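Jedau collection FAQ
Home > For collectors > FAQ
Last edited by Anjani Krishnan

Quick answers for people picking up a gripper at the Prutdale site. Longer stuff is in the handbook. Ask Efthymia Kalogeropoulos if neither helps.

What counts as one episode?
One task, start to finish. Press record, do the thing, put it down, press stop. Don't chain tasks.

How many do you need?
2,000 for the desk set. 140 per collector is the target, less is fine if they're clean.

Do I need robotics experience?
No. Two practice runs and you're on.

I dropped the object. Delete it?
Keep it if you picked it up again and finished. Tag it "recovery". Delete only if you gave up or the recording froze.

How fast should I go?
Slower than you think. Normal hand speed is too quick, the tracking slips and the whole episode is lost. No jerky wrist turns.

Can I use both grippers?
Only on tasks marked 2H. Otherwise leave the second one parked.

Which objects?
Whatever is on the day's sheet. Thin flat things (cards, paper) are the weak spot right now so expect a lot of those. Boxes too.

Should I tidy the room first?
Please don't. Vases, frames, chairs, power strips, all fine. We want rooms that look like rooms. Move stuff between episodes, not during.
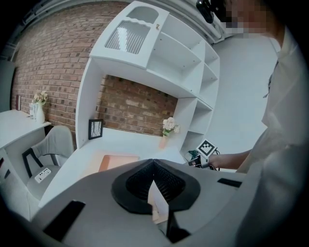

Change your starting spot every few runs too. If every episode begins from the same place the model learns the place and not the task, we lost most of the Csizmadia set that way.

What if someone walks through?
Keep going. Hands and arms in view are OK. Faces get blurred before anything is shared.

Tracking light is red?
Stop. Restart the session, check the marker isn't covered by your sleeve or a cable. Still red, swap units and leave a note.

When do uploads happen?
Thursday, after the last shift. Plug in and leave it pluged in.

Who gets the data?
Us and the Dernard training team. Teh consent form has the details.

Can I take my episodes back?
Yes, write to Anjani with your collector number.

Still stuck? Use the contact form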